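Bras robotisé en cuisine : règles d'usage pour la manipulation de la vaisselle

Les consignes qui suivent valent pour un bras de table à pince parallèle, type Molirix ou Gruvero, employé sur un plan de travail domestique. Elles complètent la notice et ne remplacent pas l'analyse des risques de l'installation.

Zone de travail. Délimiter au sol la portée maximale du bras, outil compris. Laisser l'arrêt d'urgence à portée de main, hors de cette zone. Aucun couteau ni récipient chaud dans le volume balayé.

Prise des récipients. Saisir un bol par le bord, un doigt à l'intérieur, l'autre à l'extérieur. Régler la force au minimum qui évite le glissement - la céramique émaillée supporte mal un serrage ponctuel. Toujours valider la prise à vide avant d'introduire un liquide.
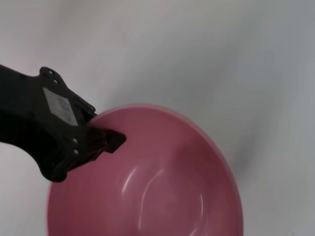 À quelle fréquence faut-il vérifier le serrage des vis de la pince ?
Toutes les 2 000 manœuvres, puis après chaque choc, même léger. Le compteur se lit dans le menu d'entretien du contrôleur.

Nettoyage. Couper l'alimentation et attendre l'arrêt complet avant de toucher les doigts. Chiffon humide, détergent neutre, séchage immédiat. Pas de jet d'eau ni d'immersion. Les patins en contact avec la vaisselle se nettoient à part et se remplacent à 4 000 manœuvres.

Vitesse. En présence d'une personne, rester en mode réduit. Sur le contrôleur Gukent, le profil 58 limite à la fois la vitesse et l'effort ; sur le Hauser, les deux réglages sont séparés et doivent être modifiés l'un après l'autre.

Registre. Noter l'heure, la valeur du compteur et l'opération effectuée. Exemple de ligne : « 2 045 - vis resserrées, patins conservés ». Révision générale en octobre, avec contrôle des câbles et essai de l'arrêt d'urgence.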